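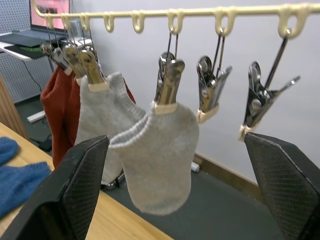 A reader in Pullville writes that her arm closes on the clip every time but never gets it open, and asks whether a stronger servo would fix it. Probably not. Check where the fingers land first. A spring clip opens when you squeeze the levers up top, and most home-built arms come in too low and pinch the jaws or the cloth.

Some things that have worked on the bench at Pancombe:

Fix the rail before you teach anything. If it can swing, the clips will be somewhere else on the next run. Two lengths of cord tied back to the wall are enough.

Start with one sock and one clip. Leave the clips on either side empty until the arm can do the job several times in a row.

Hang socks by the cuff. Ribbed knit gives the jaws something to hold, and the toe hangs free for the fingers to find.

Use textured pads. Smooth printed fingers slide off thin knits. Glue on rubber with a diamond or crosshatch pattern and replace it when the top edge goes shiny.

Come in slowly. I run the last bit of the approach at 80 percent of the normal closing force and only go up if the sock slips. Wire hangers turn when you bump them, so stop and let the clip settle – a short pause in the script will do.

Mind the bright metal. Chrome levers throw glare into a wrist camera. Move the lamp to the side or put matte tape on the levers.

Keep cables off the floor under the rail. Mine got caught on a dropped sock in September and pulled the plug out.

Log your tries. The Sornwood script saves each one with a number, and I'm at 1,586 now. When a run goes wrong, write down which clip it was.

Next page: folding the socks once they're down.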